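Notes from the open day at the Wovine workshop, March 22, 2025

I went to the Wovine open day mostly to hear how they look after the station with the two hand-held grippers. We run a similar pair at Lemico and ours spend too much time in the repair drawer. Anca Tudose, who keeps the station running, gave me most of an hour at the bench.

## Finger pads first

The hand-held grippers take more wear than a gripper on an arm, Anca said, as people set them down hard and drag the tips over the table. She starts every shift with the pads. They get a wipe with a damp cloth, then she looks at the gripping faces from the side. Light scuffs stay. A pad with a torn edge gets changed.

She also looks at the view from each gripper with a small object lying between the fingers. Both pads should show the same amount of face. If one shows more, that arm has shifted and she loosens it, sets it again and tightens it in small turns.
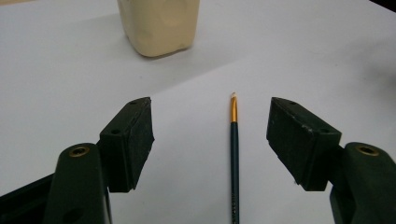 ## Tools on the table

The test set is small: a pencil, a paintbrush and a cream-colored cup. Thin handles are the hard part. A thick block will sit in almost any pair of fingers, but a pencil rolls if the pads are even slightly out of line. Anca picks it up close to the sharpened end, holds it low over the table and tries to turn it with a finger of her free hand. If it turns easily, she goes back to the pads.
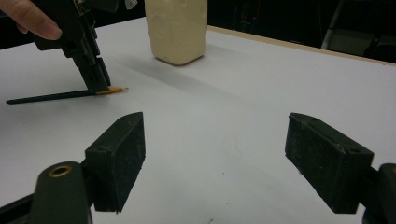

They log each of these checks in a plain notebook, with the gripper number and the date. The count had reached 994 when I was there. Anca changes a set of pads after 400 hours even if they look fine, and she has stopped trying to stretch that. At Lemico we wait until something slips, so I wrote that one down.

Spare pads come from Nzioka in bags of 14. She opens a bag and sorts it before anything goes on the shelf – some pads have a bit of extra rubber along the edge and need trimming.

## Cables and frame

The table stands inside a metal frame, and the frame is checked once a week with a square and a tape. Zamfira Hodoroağă does that part.

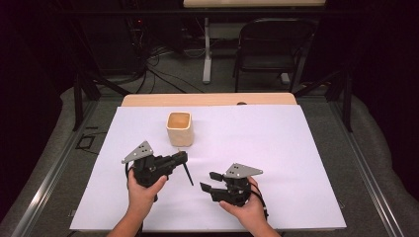
Cable wear was the topic I had come with. Ours fail right behind the handle, and Zamfira's first question was how much slack we leave. Each gripper at Wovine has its own black cable running back past the hand, and she wants it to hang in a wide loop so that the wrist can turn all the way over without pulling on the plug. She replaced 4 cables in January, all from a batch that was too stiff. The new ones are from Clerley and bend more easily.

Her other check is for the plates on top of the grippers. She presses on each corner with a thumb. Any movement means a loose screw, and the gripper goes off the table until it has been tightened and the view compared again. She used to do this at the end of the day but moved it to the morning, before anyone had recorded anything with a loose plate.

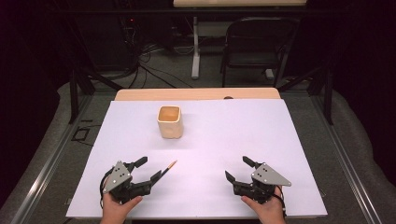
I asked how long a full check takes. With both grippers in good shape, it is done before the coffee is ready. A pad change adds more, mostly for lining things up afterward. They don't keep a spare gripper set up, so a bad break stops the station for the day. Zamfira would like a third one. Anca would rather have more pads.

For our own bench I am taking back the notebook, the fixed hours for pads and the wider cable loop. I still need the part number for the Clerley cable – Zamfira said she would send it.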